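Catalina Benítez
2023-10-12

Right, a few people have asked me how the move went after I moaned about it all through the summer, so make yourselves a tea, this may run on a bit.

I've had the same web address since 2000, when I set up a little site for the Barkutcombe walking group (and then, as you do, hung my own email off it as well, and my sister's, and the choir's).

The company I registered it with was bought by Skadine last year. Perfectly friendly letter. Then the renewal notice came and it had gone up by 34 per cent, with a line saying that email forwarding was now an extra. Well!

I rang them, and to be fair to the young man on the phone he was lovely and let me go on for ages. But he couldn't do a thing about the price, so I asked for the transfer code and he sent it while we were still talking.

Glória Patrício had told me to do three things first: unlock the name, check the contact email was one I could still get into, and write down every single setting on the DNS page. I did the first two. Reader, I did not do the third.

So the name went across to Brivdale without a murmur, and the website came up lovely, and the choir had no email for 96 hours. In October! With the carol list going round!
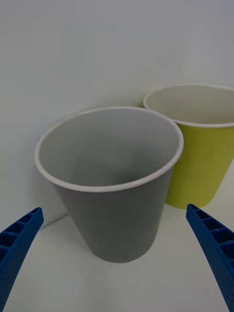
Seul-gi Ki sorted it in the end, bless her. It was one missing mail record, which I'd have had if I'd only copied the page out as I was told. She read it to me over the phone and I typed it in with one finger.

Anyway, I'm paid up for two years now and the forwarding is included. If yours is due, do look at the notice properly before you let it renew itself, and copy out that page!

34 likes · 4 comments

Comments

Hyun-seo Yeom: Mine's with Skadine too and I hadn't even opened the letter. Off to find it.

Seo-ah Baek: So that's where my carol list went! I thought the altos were ignoring me.

Glória Patrício: Three things, Catalina. THREE.

Catalina Benítez: I know, I know.

Recent posts
Getting the old walk maps online at last
Do I really need two email addresses?
Choosing a password you can say out loud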